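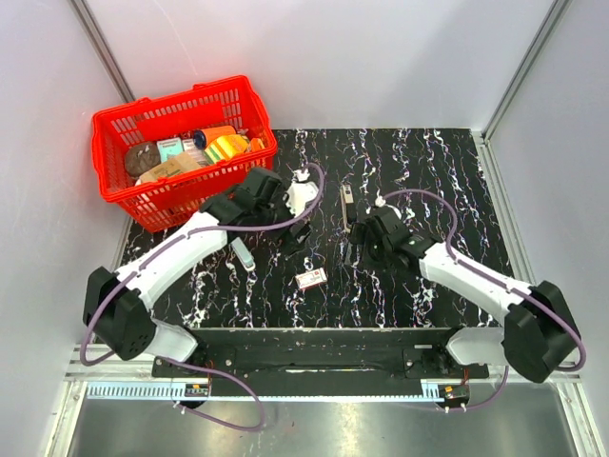
Vol. 9, No. 3

Search this site Go
Home Columns Letters Back Issues

In Defense of the Little Red Basket
By Mekdes Weldu
November

I shop with a basket. A red plastic one with slots in the sides, the kind that digs into your forearm by the time you get to the dairy case, and I will defend it to anybody who wants to push a cart at me.

My sister-in-law Mebrat Ambaye thinks this is nuts. She drives out to the big Badley on Monday nights and comes home with enough paper towels to wrap the house. Fine! She has a garage. I have one shelf over the stove and a counter that fills up if you set down the mail, so we're never going to agree, but I still think she's wrong on the main point, and the main point is that a basket makes you look at what you're buying.

You can see everything in it, for one thing. A roll or a cookie, a little teal box, a can with a blue lid lying on its side because it wouldn't stand up, something stripy and yellow you grabbed at the end. In a cart all that would slide down to the far corner and look like nothing, and you'd feel like you hadn't shopped yet, so you'd keep going. That's how I once came home from Sistau with 32 dollars' worth of crackers.
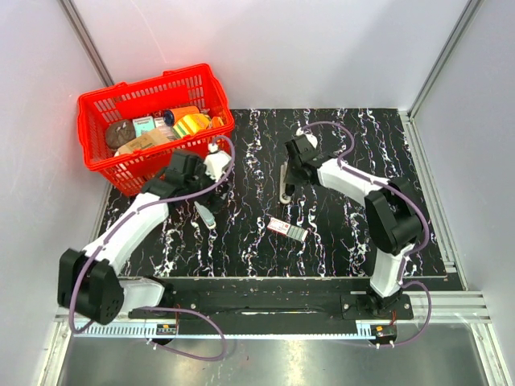 And then there's the weight. Your arm knows when you're done (mine knows a bit sooner every year). I've put back a second jar of pickles purely because of my elbow, and I have never once missed those pickles. Mebrat says you can just do math in your head as you go, but she's an accountant and I'm not, and besides, I like shopping to be a little bit physical.

I'll admit the packing is a problem. Flat boxes never lie flat in a basket, they end up at a slant with one corner jammed against the side, and anything small works its way over to an edge and hides there. I've handed an empty basket back to the kid at Trujillo's and had him call me back for the gum. My method, if you can call it one, is tall things at the back, boxes in front, bread wherever it won't get sat on.

The small stuff is what really gets me, though. I set the basket on the counter, unload it, feel very organized, and an hour later there's still some little white thing lying there that doesn't belong to anything else I own. 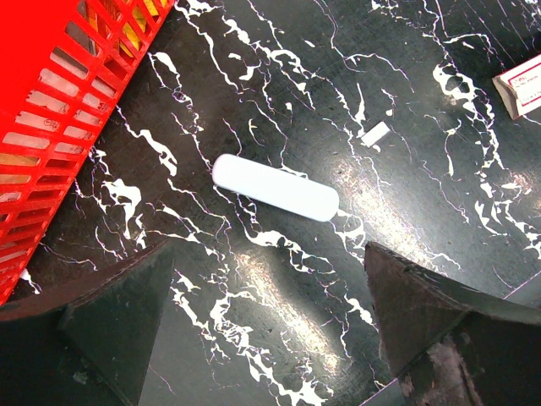
Loose ends on the countertop, basket close by.

Mebrat's answer to that is a drawer. She has a whole drawer for it! I leave mine out where it bothers me, and by the weekend I've either found where it goes or thrown it away. Same idea as the basket, I guess. I'd like to have only as much as I can keep an eye on, and if that means walking back to the store on Thursday for onions, well, I like the walk.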